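Trustik Student Robotics Project
Progress report to the Kyriakidis Fund
September 2, 2022
Prepared by the project lead, Endton College, Lulham campus

1. Period covered

This report covers the summer block, from the opening of the lab in July to the end of August. The previous report closed with the arm purchased and the practice tasks not yet chosen.

2. Enrollment and attendance

The project took in 18 students. Two withdrew for summer jobs and have asked to rejoin in the fall. The group had 26 lab sessions, with the morning used for building and programming and the afternoon for practice runs. First-year students worked alongside second-year students at every session.

3. Work completed

The students voted to spend the summer on household chores. Each chore had to use ordinary items from a store, with nothing altered to suit the robot. They settled on three: wiping a counter, folding a hand towel, and scooping a cat litter tray into a lined trash can.

The counter task was finished first and is now used to train new members. The towel task was dropped in its third week. Folding needed a second arm, and the group preferred to put its time into the litter task.

Most of the effort on the litter task went into picking up and holding the scoop. The handle is round and rolls when it is set down on a bare table, so the students wrote separate approaches for a handle lying flat and for a scoop already standing in the litter. They also rewrote the part of the program that decides how far to close the jaws. The first version closed to a fixed width and the scoop turned in the grip when it was loaded.
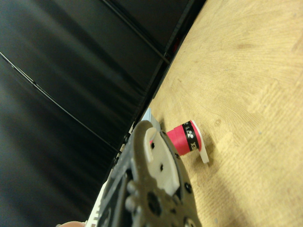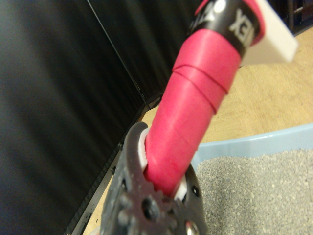
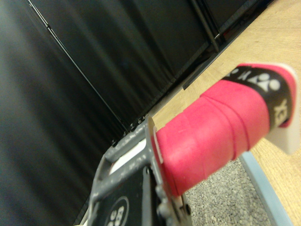
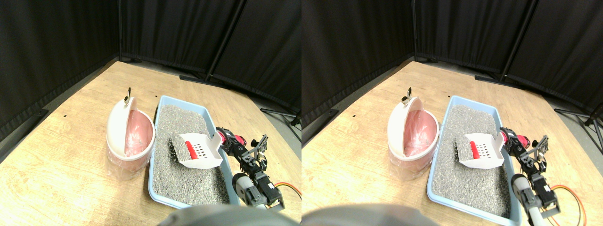 Trustik group, work with the red-gripped handle.

Question from the Fund's last letter: Will students be able to continue the work without the project lead in the room?

Second-year students can now start the arm, run a saved program, and shut everything down on their own. Changes to the speed and force limits still need the project lead, and we plan to keep that rule through the spring.

4. Results

The group logged 54 full attempts at the litter task in the last part of August. An attempt counted as full if it began with the scoop out of the gripper and ended with a load dropped in the can. Nearly half met that standard. The most common failure was spilling litter between the tray and the can. The next most common was losing the handle during the lift.

Results varied a good deal from student to student, and the group has not yet worked out why. Better notes on where the tray is placed would help.

5. Spending

Spending is within the approved budget. The largest item was replacement parts for the gripper, followed by cables. Litter and trash bags cost more than planned. We moved a small amount from the travel line to cover them, as the grant terms allow.

6. Next period

The fall group will repeat the litter task with the tray in different positions and with a scoop of another shape. Students will also prepare a demonstration for the Lulham open house. We request no change to the payment schedule. The attempt log and the parts receipts are being sent separately.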